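Itton Residents' Association
Minutes of the general meeting, 14th June

1. Minutes of the last meeting
Agreed, with one correction. The bus shelter was described as "repaired". Members who use it asked for this to read "visited by a contractor".

2. Broltow bus link
The chair read out the letter from Groen, who want to run a bus between Itton and Broltow from December. Groen say 667 households in the two villages "would welcome" the service. A member asked whether anyone present had been asked. No hands went up. The secretary will write and ask how the figure was reached.

The proposed timetable has 13 buses a day. It was pointed out that the last service also had a full timetable on paper, and that the evening buses were dropped within a few months.
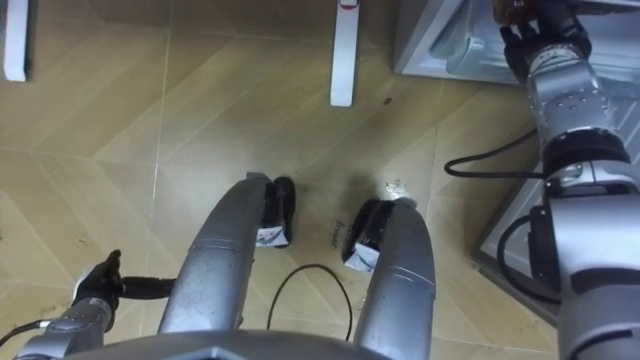

The meeting then turned to the route. Groen's map takes the bus by way of Drarkbridge, which adds almost 3 miles. Several members felt this was a Drarkbridge service with Itton tacked on. One member spoke in favour, saying a slow bus was better than none, and that she had heard the same complaints last time from people who never got on it. This was noted.

3. Request for money
Groen have asked the association for £100 towards printing leaflets. The meeting could not see why a bus firm needed help with its own leaflets. Proposed that no money be paid until the secretary has a reply on item 2. Carried, with one against.

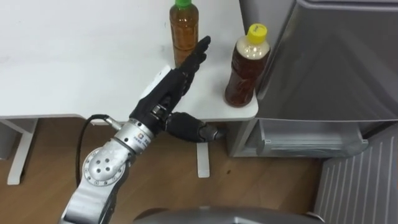 Would the fares be fixed for the first year? Groen's letter says only that they will be "kept under review", and the chair had nothing further in writing.

It was agreed to ask for a firm figure for a single to Broltow, and whether passes will be taken before nine in the morning.

4. Any other business
The hedge by the lower stop still blocks the view of oncoming traffic. The council's reply was the same as last year's with the date changed. Secretary to write again.

Next meeting to be fixed once Groen have answered.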